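Ticket: Right hand lets go of black door panel during carry
Opened by: Katherine Mosquera
Assigned to: Segundo Quispe, Skesemis support
Status: waiting on parts

Hi Segundo, me again! The right hand is still giving up mid-carry. It picks the panel up fine, swings it out over the carpet, and then the thumb relaxes and the whole thing slides. I've had it happen at 60 percent grip and at 89, so I don't think cranking it up is the answer. At 100 the controller just throws the thumb overcurrent warning and parks the arm.

I ran the Cusi grip test in between (200 cycles, no part loaded) and it passed, which is kind of annoying – it only fails with a real panel in the hand.
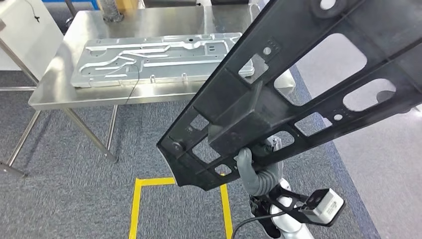 Right hand on the lower edge, thumb over the face of the panel.

My guess is the thumb cable is stretching once it has weight on it. The last drop came roughly nine seconds into the hold, and the log shows the thumb position drifting the whole time with no fault raised. That part bugs me more than the drop does! Shouldn't it stop by itself?

Update, 3:40 pm: swapped in the spare thumb motor, same result. I've turned off the carry step and we're moving panels by hand until the new cable gets here. Log is attached, drift starts at line 89.

Katherine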